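Green wall, week two

Quick one tonight, it's Monday and I have exactly one cup of coffee left in me.

So the work corner. The desk is in, finally, the dark top I went back and forth on all of October. Looks great. Shows every crumb. I wipe it in the morning and by lunch it's dusty again, whatever, I still love it. The legs are from Orkeo and the screws that came with them were too short so that was a second trip.

The green panel behind it is the bit people keep asking about. Pale mint, matte. I wanted something that wasn't white and wasn't that sage everybody has right now. Tin says Nitlow 134 on the lid, in case you're hunting for it. Two coats, should of been three. Went on patchy and I told myself it would even out as it cured. It did not even out. Lighter up toward the right, kind of grayer in the middle, and now the scuffs on top of that.

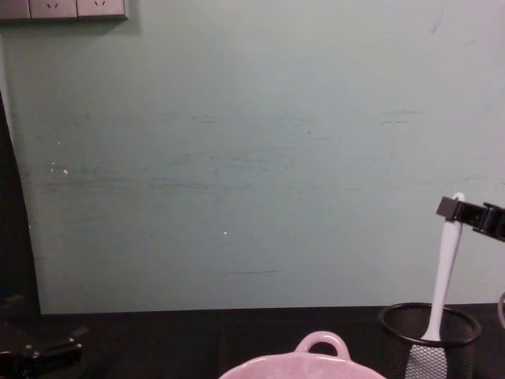 Can you wash scuffs off matte paint? Sometimes, if you go very gently with a damp cloth and a drop of dish soap, but rub hard and you get a shiny patch that looks worse than the mark did.

I know about the shiny patch from the hallway. Don't ask. Magic sponge, five minutes, regret.

Then there's the little white chips. Those won't wash off obviously, they need a dab of paint. I have maybe a third of the tin left and I'm going to use a kid's paintbrush, the tiny kind, and just dot them in. Same for the thin dark line low down. Could be pencil, could be a scratch. Eraser first, paint second.

Sockets stay where they are, up on the wall above the green. I like having them high, no crawling under the desk to plug in a lamp. The electrician wanted 872 to move them lower and add one more and I said no thank you very fast. That's a chair. That's a really good chair!

The pink pot is staying too. It was going to be for the kitchen windowsill but pink against the mint is just nice?? Got it at the Adams sale along with a lamp I havent wired yet.

Still to do: touch up paint, a shelf (Zimarico has one I want, over 100 with shipping, thinking about it), something to stop stuff from rubbing the wall again. A strip of clear plastic maybe. Or I pull the desk out an inch and lose a few pens down the back forever.

Ok coffee's gone. Shelf decision by the weekend, and I'll post how the touch ups go once they're dry.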